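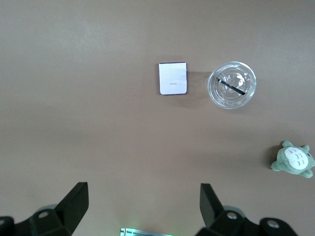

*The tabletop station from the gripper's side: a folding phone, a lidded cup with a straw, and a Totoro plush.*

# About Nadside

Nadside is a small robotics workshop that teaches arms to handle ordinary things. Cups, phones, toys, whatever ends up on a kitchen table. We started with 2 secondhand arms in one room at the Loltau building, and we still do most of our work there, although the room next door is ours now too (finally!).

We love having people over, and our open days are the part of the year we look forward to most.

## What happens on an open day

We take in up to 50 visitors, split into small groups so everybody gets close to a table. A visit lasts 60 minutes. First comes a short talk with a lot of pointing at parts, then we go straight to the arms.

The tabletop station is usually the loudest spot in the building. We show the view from the wrist on a big screen, and people get hooked on it right away – a cup looks so different when you're straight over the lid! Clear plastic is a tough one for a camera, with the table showing through and the rim throwing back light. A closed phone is flat and glossy, and a plush toy gives when you squeeze it. Every one of them asks for a different grip, and visitors have strong opinions about which should go first. We let them pick.

You can drive an arm yourself if you'd like. Kids tend to be better at it than their parents, and much better than some of us.

## How we got here

Our first open day was in March, with folding chairs from the bakery downstairs and one arm that needed restarting between groups. People stayed anyway and asked great questions, so we did it again. Van Rooij, the machine shop across the yard, cuts our mounting plates and opens its doors on the same day, so you can see where the metal parts come from.

Our control software is called Prustard. It's on version 47, and yes, we kept count from the very first one.

## Come by

The next open day is October 9, 2026. Entry is free, but please write ahead so we can put you in a group. The entrance is on the yard side, up the ramp. Bring something small from home if you want to see an arm try to pick it up.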